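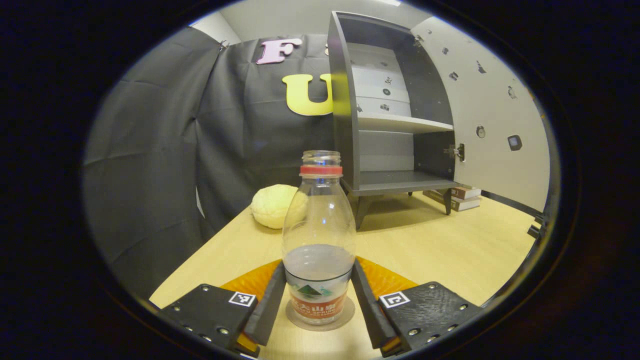

Shirley Chan
Director of Clinical Services, Tutport Center for Music Therapy
26th September

When a care facility or a school district engages a music therapist, the contract almost always describes the work in contact hours. The therapist is paid for the time spent with clients. The time before the session, in which songs are learned, keys are changed, instruments are chosen and goals are reviewed, is left out of the agreement or covered by a sentence so general that it has no practical effect. I believe this arrangement should end, and that our profession should be the one to ask for its end.

The Center has held contracts of this kind for many years. In July we reviewed all 13 agreements then in force. Only three made any mention of preparation. One of these, with the rehabilitation service at Marchand, set aside a fixed period each week and named the tasks to be completed in it. The other two referred to preparation "as needed," and in both cases the therapist had never billed for it.

It may be helpful to state what preparation involves, as it is often imagined as a pleasant hour of practicing guitar. A therapist assigned to a memory care unit may serve residents whose musical lives began in different decades, in different languages and in different houses of worship. A resident who no longer speaks in full sentences may still sing a hymn from childhood, but only if the therapist knows the right tune for it, since many hymn texts have been set to more than one. Finding the tune may require a telephone call to a daughter, a search through a denominational hymnal, and some time at the keyboard lowering the melody to a range that an older voice can reach. The session in which the hymn is sung may last half an hour. The work that made it possible was longer, and it was clinical work.

The same is true in rehabilitation. Music used to support walking has to be matched to the patient's own pace, and that pace changes from one week to the next. A song that suited the patient earlier in the month may now be too slow. The therapist must either adjust the arrangement or find another piece with the same feel, and must do so before the patient is standing between the parallel bars. There is no responsible way to do this in the hallway.

Administrators raise a fair objection. They are accountable for their budgets, and a contact hour is easy to verify. A client was present, a therapist was present, and a note was written. Preparation happens out of sight. I do not dismiss this concern. A facility that pays for preparation is entitled to know that it took place and that it was directed to the needs of its own residents or students. The Center's view is that this calls for a modest form of record, kept alongside the session note, and that therapists should welcome it. A few lines describing the material selected, the reason for the selection and any change from the previous plan would satisfy most reasonable reviewers. It would also improve continuity when a therapist is ill or leaves a post.

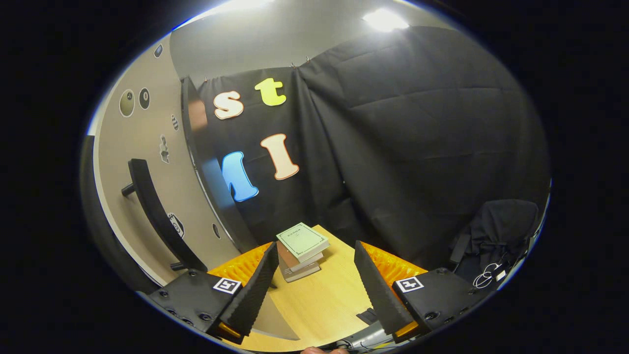

A stack of books on a light wooden table.

A second objection is that unpaid preparation is a normal part of professional life. Teachers prepare at home, it is said, and so do clergy and attorneys. The comparison deserves some care. A salaried teacher's compensation is at least intended to cover the whole of the job. A contract music therapist is paid by the hour for certain hours only, and frequently travels between sites without pay as well. When preparation is added to travel and documentation, the stated hourly rate ceases to be a meaningful description of what the therapist earns. Newer clinicians discover this within a season or two. Several of the most capable people I have supervised left contract work for that reason, and their clients then had to become accustomed to another person, or went without a service until another person could be found.

There is a quieter cost, and in my judgment it is the more serious one. Therapists who are not paid to prepare do, in time, prepare less. They rarely decide to. They come to rely on a small body of familiar songs that can be played anywhere. The sessions remain cheerful, families remain grateful, and the notes continue to record participation. What is lost is the fit between the music and the person, and with it much of the ground on which we distinguish music therapy from entertainment. Our profession has spent a great deal of effort explaining that distinction to legislators, insurers and hospital boards. We weaken our own case if we sign agreements that pay us as visiting performers are paid, for the time in which we are heard.

Software is sometimes offered as the answer. The Center used Gamix, a scheduling and repertoire program, for a trial period, and I can report that it stored our song sheets well and reduced duplicated effort among staff. It did not reduce the need for judgment. A program can list songs that were popular when a client was twenty. It cannot say that one of them was played at a husband's funeral. That knowledge comes from conversation with families and nursing staff, and conversation takes time that someone must agree to pay for.

What would a better contract look like? The agreement reached with Plemwood, a residential community on the north side of Tutport, offers one model. It provides 90 minutes of paid preparation for every 4 contact hours. The therapist submits a short preparation record with the monthly invoice, and the activities department may ask to discuss it. The agreement also allows the proportion to be revised when there is a significant change in the group served, such as the opening of a new unit. The total cost to Plemwood rose, and I will not pretend otherwise. The facility accepted a slightly smaller number of sessions in order to meet it. Some residents' families questioned that decision, and the discussion was not an easy one. I continue to believe that it was the right decision, and that fewer sessions properly prepared serve residents better than a full calendar of sessions that are not.

I would ask three things of my colleagues. The first is to name preparation as a separate line in every proposal, even where it is likely to be refused, so that administrators become used to seeing it. The second is to keep a record of preparation whether or not it is paid, as no facility can be expected to fund work of which it has no evidence. The third is addressed to those of us who supervise. Interns should be taught to estimate preparation time as carefully as they are taught to write goals and objectives. At present many of them finish their training able to defend a treatment plan before a full clinical team and unable to say what that plan will cost to carry out.

Of administrators I would ask only that they invite the therapist to explain the figure before striking it out. The Center will share its preparation record form, and the relevant language from its own agreements, with any facility or independent practitioner who requests them from our office.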